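Clothes sorting (household)

Clothes sorting is the household task of gathering worn or stray garments and dividing them before washing or storage. It is usually done in the bedroom, where a made bed serves as a flat surface for laying clothes out. Dark items such as a black top are commonly put beside mid-tones like teal or green, and both are kept apart from white bedding. 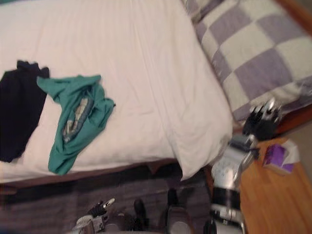 Surfaces and flooring

Besides the bed, people sort on tables, benches and boards. Dark gray surfaces with a streaked or grain-like finish hide lint — a drawback when checking dark fabric. Small items such as socks are easily missed on them.
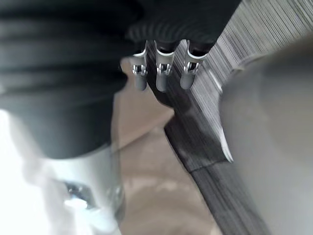
Baskets

Open baskets hold clothes between sorting and washing. A common type is white plastic with lattice sides and a cut-out handle slot. Set on a low wooden stool, it can be filled with less bending. Capacity varies by maker: the Coppens basket holds 34 liters, while the Salov range includes a larger folding model. Garments are usually dropped in one at a time, with heavier pieces at the bottom. 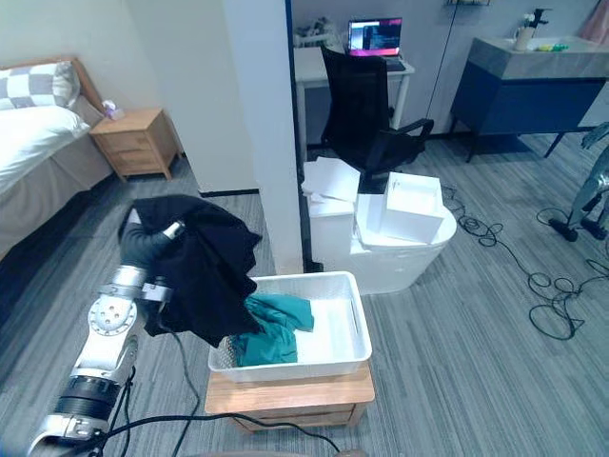
This page was last edited in October. Revision 2,404.

Lattice sides let air reach the fabric, so slightly damp clothes can wait a short time before washing. Solid-sided hampers hide their contents better but hold moisture.

Bedroom layout

Where space is limited, the basket is kept near the bed, away from the walking path. Pale walls and furniture make dark garments easier to spot.
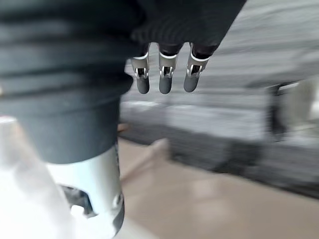 Carpeted floors are quieter underfoot but collect lint, and are normally vacuumed once the clothes have been cleared.

We use cookies to improve your visit. Accept all | Manage settings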